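## 4. Recording your first batch of demonstrations

By now you should have both grippers charged, the recorder paired, and the test clip from section 3 sitting in your Wullach folder. If the test clip isn't there, go back and sort that out first. I've tried to skip ahead and fix it later, and I lost a whole afternoon of takes that way.

This section covers the part people ask me about most: how to hold the things, how to set up the table, and what makes a take worth keeping. I wrote the first version in November and have been poking at it ever since, so if you have an older printout, please recycle it. The order of the steps has changed.

### 4.1 Set up the table

Pick a table you can walk up to from at least two sides. You want room for your elbows — more than you think.

1. Clear off anything that isn't part of the task. A keyboard at the far end is fine if the lens only catches it now and then. Papers that get shuffled between takes are a pain.
2. Put out the objects for the task. For the jar task in the Zavavska set, that means containers of different heights with different things in them. Leave space between some and let others crowd together.
3. Run your cables along the table and then off the side. Give them slack! A tight cable will tug at your wrist every time you reach, and you'll see that tug in the recorded path.
4. Check that the lids are on properly before you lift anything with grains in it.
5. Open the blinds or close them, but pick one for the session and write it in the notes field.

**Note:** Plants, shelves, and monitors in the background can stay where they are. I used to tidy the whole room before recording, and the model we trained on that tidy room got confused the moment we moved it somewhere lived-in. Let the room be a room.

**Caution:** Glass containers and beginners don't mix all that well. If it's your first day, practice with something soft for half an hour and then move on to the jars.

### 4.2 Hold the gripper

Grip it the way you'd hold a paint roller, firm but not tight. Your trigger finger does the opening and closing, and your arm does everything else. Keep your wrist fairly straight on the approach, and open the fingers all the way before you get near the object. I see a lot of people opening them at the last second (I did it myself for weeks), and you end up knocking the jar with a fingertip.

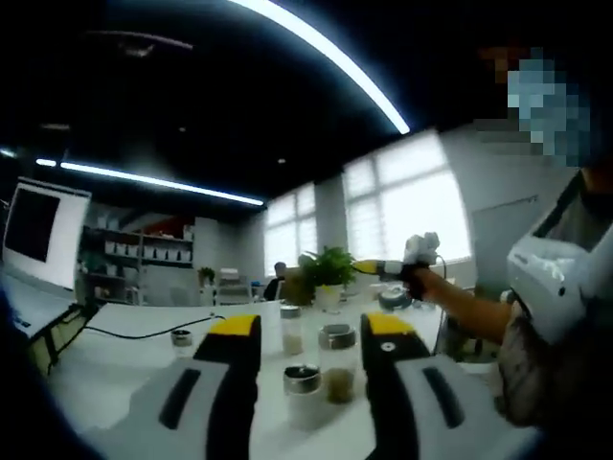
*Fingers wide open over the jars, yellow tips clear of the lids.*

If two of you are recording at the same table, agree out loud on who is reaching for what. It feels silly for the first ten minutes and then it becomes a habit.

### 4.3 Record a take

1. Stand still with the gripper pointed at the work area. Press and hold the record button until you hear two beeps.
2. Wait for one slow breath. The tracker uses this pause to find its bearings.
3. Reach for the object at a normal, slightly lazy speed. Think of putting away groceries when you have the whole evening free.
4. Close the fingers until they stop, then lift. Don't squeeze harder after contact.
5. Move the object to where it's going and set it down before you open up. Dropping it from an inch up counts as a drop.
6. Back away the same way you came in, and hold still again for a breath.
7. Press once to stop. You'll hear a single beep.

Then put everything back a little differently and go again. And I do mean a little! Slide one jar over, turn another, swap two that were side by side. You're trying to show the system lots of small variations, and big dramatic rearrangements can wait for the next batch.

**Note:** If you fumble a grasp and recover, keep the take and tag it `recovery`. Those are worth having. If you fumble and start laughing, tag it `discard` and no hard feelings.

**Caution:** Don't change hands in the middle of a take. The Nilsuwan converter assumes one hand per file, and it won't warn you when that's wrong. It will just hand you a path with a strange jump in it.

### 4.4 Move around between takes

The tracker works from what the lens sees, so it likes a view with plenty of detail in it. Ceiling lights, window frames, shelves, a poster, a chair — all good. A big blank wall up close is bad. If you get the long low tone, you've lost tracking, and the fix is usually to take one step back and aim toward the busier part of the room.

Try to record from more than one side of the table as the session goes on. I move after every 6 takes. Some tasks also have objects down on the floor, and those need a bit more care with your knees and your angle.

1. Bend or kneel first, then start recording. Don't record yourself crouching down.
2. Tip the gripper so that the lens still catches something above the floor. A face full of carpet will lose tracking in a second or two.
3. Bring the fingers to a narrow gap for small objects. You still want clearance on both sides, just less of it.
4. Stand up only after the stop beep.

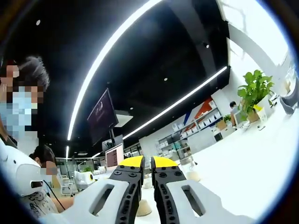 Watch your neighbor, too. When people lean in to see how a take is going, they tend to drift into your path, and then you swerve without noticing. A swerve looks perfectly reasonable to you and makes no sense to the model, which wasn't told your friend's elbow was there. If you had to go around somebody, redo it.

**Note:** People's faces get blurred when the files are processed, so you don't need to empty the room. Do let everyone know that recording is on before you start, and check that they're okay with it.

### 4.5 Check what you've got

Don't wait until the end of the day for this. I check after the first handful of takes, then again at lunch.

- Open the Mormont viewer and load the session folder.
- Scrub through at double speed. You should see the fingers at the bottom of the picture the whole time. If they wander, the camera mount is loose.
- Look at the path plot. Smooth curves are what you want, and any sharp corner deserves a second look.
- Read your tags back. I once tagged an entire morning as `recovery`, which was flattering to nobody.

The jar task needs 239 good takes before training is worth starting. The full Zavavska set asks for more than 1000, spread over several tasks, so please don't try to be a hero and do it all in one sitting. My best day so far was 74 keepers, and my wrist complained about it until the weekend.

### 4.6 If something goes wrong

**No beeps when you press record.** Check the cable at the gripper end first. It works itself loose when you reach across the table.

**Fingers close but don't meet.** Look for grit in the hinge. Wipe it with a dry cloth and run the calibration from section 2 again.

**Everything in the video looks bent.** It's supposed to. The lens is very wide, and the converter straightens out what it needs to.

**Take saved with zero length.** You pressed once when you should have held. Delete it and carry on.

When your folder passes the checks in 4.5, leave the files exactly as they are (no renaming!) and go on to section 5 for the upload.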